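Teaching Robots in Rooms That Don't Make Sense

January 13, 2023

Nafula Mabula had been talking for a good half hour before either of us remembered the tea. She is the kind of researcher who answers a question by getting up and looking for something to show you, and by the time I had my notebook open she was already scrolling through folders on her laptop, muttering the names of old experiments under her breath.

The method she and her colleagues at Tarkwood have been working on is called Atau, and the idea can be put in a sentence, though it took them a long while to trust it. A robot arm learns to handle objects in simulation, and the simulated world is deliberately made cluttered, patchy and strange, so that when the arm's controller is moved over to a real workbench the untidiness of real life comes as no great shock.

"When I started, we were so proud of our simulated kitchen," she told me, laughing. "It was beautiful! There was a counter and a sink and a bowl of fruit, and we spent, oh, I don't like to think how many evenings getting the light to fall nicely on that fruit. And the arm did wonderfully in there. Then we put it on a real table with somebody's jacket hanging over the back of a chair, and it fell to pieces."

She is fond of that jacket. It comes up several times in our conversation, and I gather it comes up in her talks as well. What bothered her was that the jacket had nothing to do with the task. The arm was supposed to pick up a small part and move it a short way to the left, and the jacket was nowhere near either place. But the controller had only ever seen one kind of background, and it had quietly come to lean on it.

"So we thought, all right, what if there is no background it can lean on?" she said. "What if every time it opens its eyes, so to speak, the room is a different room, and not a very sensible one?"

In Atau, each practice attempt begins by drawing on a large library of shapes, surfaces and household objects, which are dropped around the arm with very little regard for good taste. Sizes get changed. Patterns that belong on one thing end up on another. Objects overlap in ways no real objects could. The working set holds 500 items at present, and Mabula admits to having favorites among them, although she says she tries not to let that influence anything.

She turned the laptop around so that I could see one of the views the arm had been working in, and left it open on the table between us for most of the afternoon.
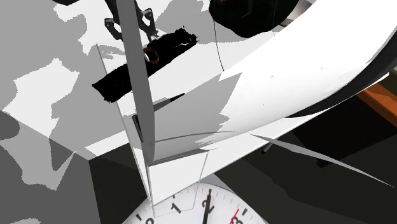 A simulated view from the Atau project, with the robot's gripper bracket at the top and a wall clock at the bottom.

"People see these and ask me what went wrong," she said. "My mother asked me that. And I say no, no, this is a good one, look how much is going on in it. There's that blotchy gray and white pattern, there's a see-through panel with the clock showing up against the end of it, there's a little red and silver ring. A person looks at it and needs a minute. I want the arm to need a minute too, and then to get on with its work."

I did need a minute, I'll confess, and probably more than one. The pattern reminded me of army surplus trousers, and I kept going back to the big white sheet curving across the right side, with its torn-looking edge. Mabula was patient with me. She has had a lot of practice showing these to visitors, and she seems to enjoy the moment when a picture stops being a jumble and starts to have an arm in it.

Transparent things, she explained, are a particular headache for anyone in her line of work. An outline that passes across another object can fool a vision system into thinking that object has been cut in two. The first version of Atau avoided glass entirely. The second put it in, and for several weeks the results got worse.

"That was a low time," she said. "Every Monday I would come in and look at the curves, and they'd be flat as a pancake. Cudier said to take the glass out again, and I very nearly did." Cudier is the small firm that lends the group its computing time, and its engineers had opinions, which she says were usually good ones. In the end the glass stayed, but it was brought in gradually, a few panels at first and then more as training went on. By June the curves had started to climb.

The test that persuaded her took place on a real bench at Arellano, a workshop across town that repairs small appliances. The group ran the arm through 100 pick-and-place attempts with the controller trained in the pretty kitchen, and the same number with the one trained in Atau. Between attempts, people were asked to leave things lying about however they pleased. The kitchen-trained controller failed often enough that they stopped being surprised by it. The Atau controller failed 5 times, and on two of those, she told me with some feeling, the part had been put down on its side.

Was she satisfied with that? She took a while over this one, turning her cup around on its saucer.

"Satisfied, yes, I think so, for the thing we tested," she said. "But it's one bench, and one kind of task, and one arm. I'd like somebody else to try it and tell me I'm wrong about something. We also don't know how strange is too strange. There must be a point where you're only teaching it noise, and I couldn't tell you where that point is. We have some guesses."

One of those guesses has to do with lighting. Deep shadow, she suspects, may be doing more of the work than the odd shapes are, and the group is now running the whole comparison again with the shadows turned off. Each run takes 10 days, so it is slow going, and she has promised herself not to peek at the results halfway through. (She has peeked once. She asked me to put that in.)

The other thing on her list is soft material, cloth and foam and the like, which so far the arm has only had to look past. Picking it up is another matter altogether. A rigid part stays the shape it was when you reached for it, and a dish towel does not, and the simulator has to work a good deal harder to keep up.

"I've been putting it off," she said cheerfully, and got up at last to see about more hot water. "But I think we'll start with the towel. And after that, you know, I would really like to try the jacket."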